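Visit notes, Truner workshop – 2020-04-24

I finally got my March visit typed up, sorry it took so long! I'd meant to write about the whole tour, the laser cutter and the nice lunch and all that, but what stuck with me is the arm that wouldn't stop pushing. So you're getting mostly that.

Quick background for anyone who missed the sign-up email. Truner is a small workshop that builds desktop arms out of printed parts, and a couple of times a year they let people in to poke around. There were 18 of us, split into two groups. Mine went with Lucía Aranda, who talks fast and walks faster, and by the time I'd hung up my coat she was already on the second room. (If you go, use the side door on the parking lot. The front bell doesn't ring upstairs.)

The second room is where they keep the Mornurero, their nickname for the current build and, I gather, for the two before it. It does a simple job: pick up a little white cube, carry it, put it down, go again. They run that for hours to find out what wears out first. I love this kind of thing. I could have skipped the rest of the tour and stood there all afternoon with a coffee.

Lucía told us the long runs had been going fine until cycle 343 of one of them. At that point the arm came down to set the cube on the disc, touched, and kept going. The software thought the hand was still in the air, so it kept asking for more downward travel, and the servos did as they were told. Someone smelled hot plastic before anyone noticed anything on the screen. They pulled the power, found a cooked servo and a cracked bracket, and then spent most of a week working out why.
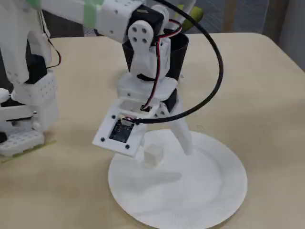

*The arm over the disc, with the sensor board set into the plate and its cable looping around to the right.*

The cause was a cable. On the build that failed, the sensor lead was a bit too short, and at one particular elbow angle it tugged on the connector just enough to lose contact. You'd expect an error, right? But the code held on to the last good reading whenever a new one didn't arrive, and the last good reading said "nothing there yet." So the arm had stale information and no clue it was stale. I wrote "old reading = still trusted!!" in my notebook and underlined it, having done exactly the same thing with a garage door opener a few years back. My poor bike.

What they changed, as far as I could keep up:

- a longer sensor lead, with slack left at every angle the elbow can reach
- readings carry a time stamp now, and if one gets too old the arm halts where it is
- a current limit on each servo, set low enough that the arm gives up before the bracket does
- the stop button moved to the side where the operator stands

That last one got a laugh, but it was the part Lucía was most serious about. On the day it happened the button was on the far side, and the person closest had to reach past a moving arm to get at it. No one was hurt. She said she thinks about that reach more than she thinks about the servo, and I believe her.

Then came the good bit, they let us try to make it fail! Fulgencio Bravo unplugged the sensor in mid-move and the arm stopped dead, a little above the disc, with a sad click. He did it again with the arm going up, same result. A man in our group asked what happens if the power goes while it's holding something, and the answer is that the arm sags and you get out from under it. On a desktop build that's a bruise. Fulgencio said on anything larger you'd want brakes, and that he wouldn't sign off on one without them.

I also asked about grip, which seemed to me like the same problem turned sideways. If the fingers don't know they've already closed on the cube, don't they just keep squeezing? Yes, they do, and they'd had that too, a slower and quieter version. The fingers held fine, the hand motor ran warm for days, and then it quit. They now back the command off a touch once the fingers stall. It sounds like such a small fix – one line in a settings file – and it had cost them 2 motors before anyone made it.
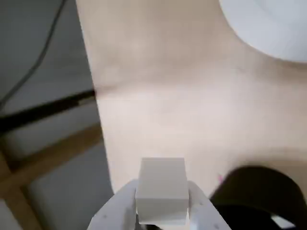
Emiliano Olmedo wrote back after I sent a draft of these notes around: the stall fix is fine until the object is soft, and then the fingers never stall cleanly and you're back to cooking motors. We had that on the Gemer hand. Put a timer on the close command as well, and log every time it trips, or you'll be guessing later which came first.

I passed that on to Lucía and she said the timer is on their list, below a proper strain relief for the connector. I'd have put them the other way around, but I'm not the one with the soldering iron.

Practical stuff, if you want to go. It's free, they ask for closed shoes and tied-back hair, and there's a yellow line on the floor in the first room that you really do have to stay behind. Lunch is at Bermúdez across the street, get the bean soup. The next visit isn't scheduled yet. Lăcrămioara Mihăilă keeps the sign-up list, so write to her and say which group you'd like, and ask for Lucía's if you can walk quickly.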